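Relonell Manipulation Group
Progress report to the Cirnport Fund, second reporting period
12 May 2026
Prepared by Tài Đặng

Work since the last report

The grant covers one question: can a two-arm policy trained mostly on single-arm demonstrations learn when to use the second arm, without being told in the instruction. In the first period we built the tabletop setup and the recording tools. This period went to collecting demonstrations and to the first full training run.

We planned 300 demonstrations and have 230 that passed review. The shortfall comes from an early batch recorded before the wrist cameras were recalibrated. Those episodes are kept on the server but are not used for training.

All tasks share the same table and the same lavender plate. The simplest family is single-object placement, where one arm handles a block and the other is free.
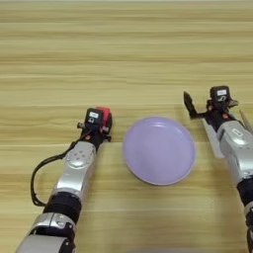
Placement was the first family we trained on, and it is where the method works best. The policy picks the nearer arm in most trials and leaves the other one alone. Errors are mostly late releases: the gripper gets to the right spot and then waits too long before opening. Sina traced this to the way pauses by the operators were labeled, and the new labeling script trims them.

The second family uses mixed objects and is harder. Thin or uneven items such as scissors need a different grasp from a block, and both arms may be holding something at once. The model has to keep track of two grasps and decide which object goes down first. 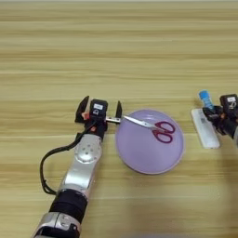
We held out 40 trials for evaluation in this family. The main failure is ordering. When both grippers are loaded, the policy sometimes starts moving both toward the plate together, and the safety layer stops them. Adding the other arm's gripper state as an input reduced these stops -- we have not yet tested whether the gain holds with objects left out of training.

Changes to the plan

We dropped the separate planning module described in the proposal. It slowed the control loop and gave no clear benefit on placement. Tạ is moving that time to the comparison with the two-arm baseline.

One arm was out of use for 9 working days while a joint was serviced. The cost was covered by the service contract.

Next period

The remaining demonstrations will be recorded first, all in the mixed-object family. The baseline comparison should be finished in July, and the data will be shared with the fund at the same time. We are not asking for a change to the budget.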